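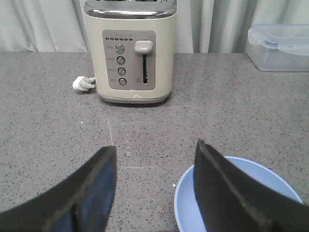

I have been making breakfast in a kitchen that is not mine since the start of October, and I have now settled into a way of doing it. The flat is a short let on the third floor, found through a woman called Hoi-yan Ko who manages several in the building. The kitchen came furnished down to the teaspoons. The toaster is a cream two-slice one with four round buttons in a column and a white lever beside them, and a row of six little lights along the top of the panel. The numbers above the lights are tiny. I don't read them anymore. I toast at whatever it was last set to and watch the bread.

The plug lives on the counter beside it. My mother unplugged everything at night and before leaving the house, and I do the same without thinking. In my own place I would push the toaster against the wall and leave the cord behind it. With a curtain at the back of the counter I would rather have the toaster pulled forward when it is in use, so each morning I slide it out, plug it in, and put it back when it has cooled.

The counter is gray with black and white flecks. It is a good surface to work on and a bad one to clean, because crumbs disappear into the pattern. I wiped it for a week believing it was clean and then put my forearm down on it. Now I go by feel. I wipe once with a damp cloth, dry it with a towel, and run my palm across. If anything rolls under my hand I wipe again. There is a thin scratch in front of the toaster which I reported to Hoi-yan on the first day, and she wrote back that it was already on her list.

The bread comes from Keskin, the bakery at the bottom of the hill. Songül Bozkurt works the early shift there and will slice a loaf if you ask before eight. After eight the line is too long. I ask for thick slices, and those only just go in the toaster, so on days when I forget to say anything I get the standard cut and breakfast is easier. A loaf lasts me four days. I keep the second half in a plastic box with clips on the lid. I know people say bread should be kept in paper, but the paper bag left it hard by the second evening, and in the box it is still fine for toast on day four.

I tried oatmeal for the first two weeks. The recipe I use is from an old Birkinora booklet, and it calls for 300 ml of milk for one person, simmered slowly with a pinch of salt. That is a little more than I can finish. I cut the milk down and then the oats caught on the bottom, so I went back to the full amount and eat what is left cold in the afternoon with a spoon of jam.

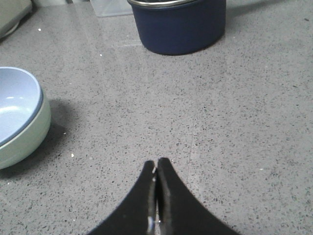
Washing up is the part I changed most. At home I have a dishwasher and I let things pile up in it. Here there is a sink and a rack that holds very little, so I wash each thing as I finish with it – bowl first, then the spoon, then the pot last, after it has soaked through one cup of coffee. Oats come off a soaked pot with a soft brush. If I leave it until lunch I need the scraper, and I don't like using a scraper on someone else's pot.

I also stopped putting things away. The cupboards are high and deep, and whoever stocked them put the plates I use behind the plates I don't. What I need every morning can stay out on the counter. Tia Lockwood, who had the flat before me and left a page of notes in the drawer, wrote the same thing: "Don't bother with the top shelf." Her notes also say which burner runs hot (back left) and that the trash goes down before seven in the evening.

I'm here until the work at Sedmont is finished, which should be another five weeks. I would like to find a smaller pan before then, one that suits a single egg, and there is a secondhand shop near the bakery that I haven't been into yet. If I find one I will leave it behind with the rest and add a line to the notes. The next post will be about soup, which I have made twice so far, once with too much barley.

Filed under: Kitchen, Living away

Home | Older posts | About | Contact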